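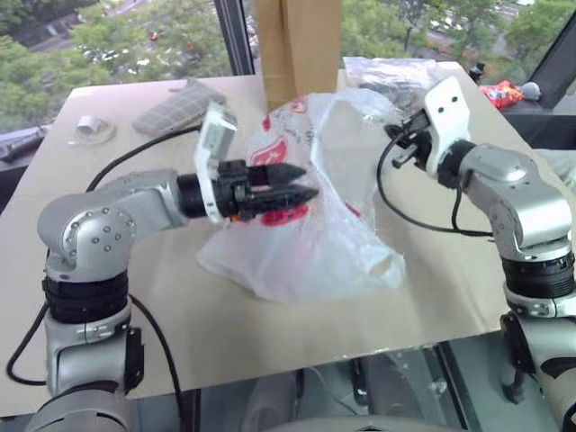 Photo: Ovlow bench, by the author

Ovlow: questions I keep getting

So what is Ovlow, then?
It's the bit of software that sits between "the camera says there's a bag" and "the arms do something about it". I write it, I break it, I answer the emails. It started as a planner for two arms sharing one table and it's grown a few extra rooms (the grasp checker, the replay viewer, a settings page I'm not proud of).

Do I need Cotier as well?
For two arms, yes please! Cotier is the control layer. Ovlow sends it a path, and Cotier deals with timing and stops the arms bumping elbows. With a single arm you can use whatever controller you've already got, as long as it takes joint targets.

Why plastic bags, of all things?
I get this one a lot. A box stays a box, but a bag changes shape as soon as you touch it, so any plan made from one camera view goes stale fast. I wanted something that would punish lazy planning, and crumpled carrier bags do that beautifully.

How does it choose where to pinch?
Ovlow scores up to 400 spots on the outline and throws out anything that would put the two grippers in each other's way. What's left gets ranked by how narrow the plastic is there, and a twisted neck like the one between these two fingers ranks very well. A big puffed-out side ranks badly, however inviting it looks.
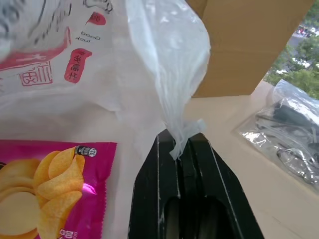
Can the wrist camera cope with see-through stuff?
Mostly, with the newer masks. The old ones treated film as solid, so anything behind it simply vanished from the map. The new version keeps two layers, one for the film and one for whatever shows through, and it needs to when a thin bag lies over a printed one and you can still make out "Good luck" backwards through it. Text isn't used for planning, by the way, so mirrored lettering does no harm.

How many recordings come with it?
2,000 in the full set, and 251 in the starter pack. Get the starter pack first, it's a much kinder download.

I get error 69 on start-up. Help!
Your calibration file is older than your Gornar install. Run the Gornar calibration again, save, restart Ovlow.

Is Dalisay still supported?
Only until May. Export your old plans before then and Ovlow will read them in.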